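Briltach FAQ: Before You Message Us About the Finale

Briltach is a weekly recap newsletter and podcast about TV dramas with too many characters. We get the same questions every week, so we wrote the answers down.

Which show are you covering now?
Pruven, season two. Yes, the one with the harbor, the twins and the will that keeps getting rewritten. We start on Homik in October, once we've recovered.

Do I have to watch season one first?
You can try without it. By episode three you'll be asking why everyone goes quiet when the ferry horn sounds, and we won't be answering. 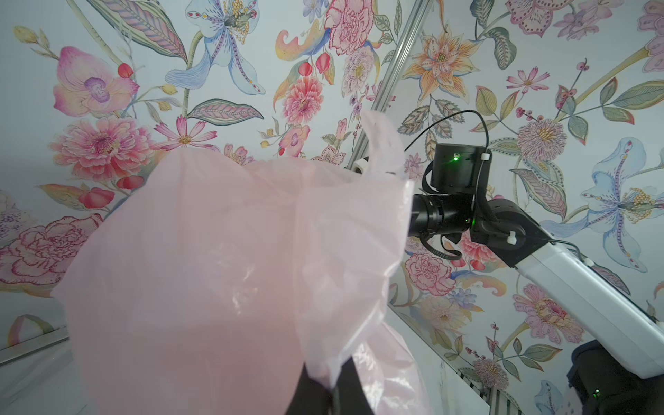 Photo: Briltach

When do recaps go up?
The morning after an episode airs. The finale recap goes up Fri 16 July and will be late, as finale recaps always are.

How long are they?
We aim for 1000 words. The wedding episode ran to 3000, and we stand by every one of them — even the long part about the hat.

Are there spoilers?
It's a recap. We do keep them out of subject lines, after what happened with the poisoning.

Who is Petrenko, and why do you keep yelling about it?
Petrenko is the fictional shipping company everyone in Pruven is fighting over. As far as we can tell it owns one boat.
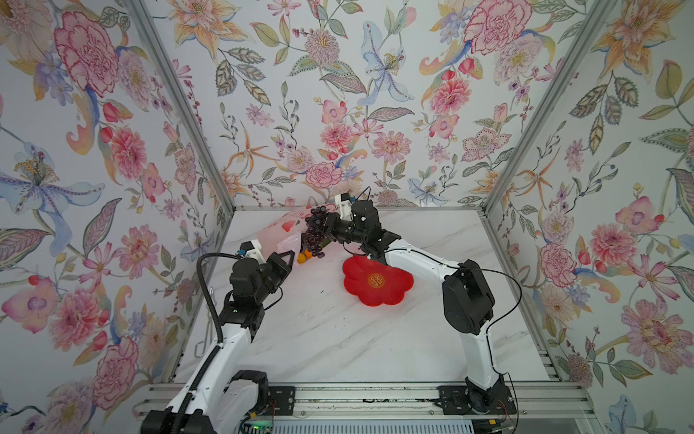

Marisol wrote in to say it's two boats, if you count the one that sank in the pilot. We've decided to count it.

Can I send in a theory?
Please do. The inbox held 710 of them last time we looked, most arguing that the aunt is secretly the other aunt. Keep yours under 15 lines and tell us which episode you've seen up to.

Will you read mine on the podcast?
If it's good, or if it's wrong in an interesting way.

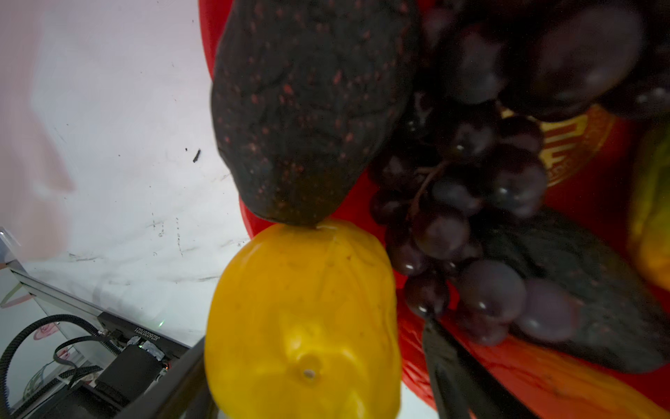
Money and Other Awkward Subjects

Is the newsletter free?
The recaps are. Paying members get the bonus episode, where we rank the funerals.

Can I cancel?
Any time, from your account page. Your theories stay with us.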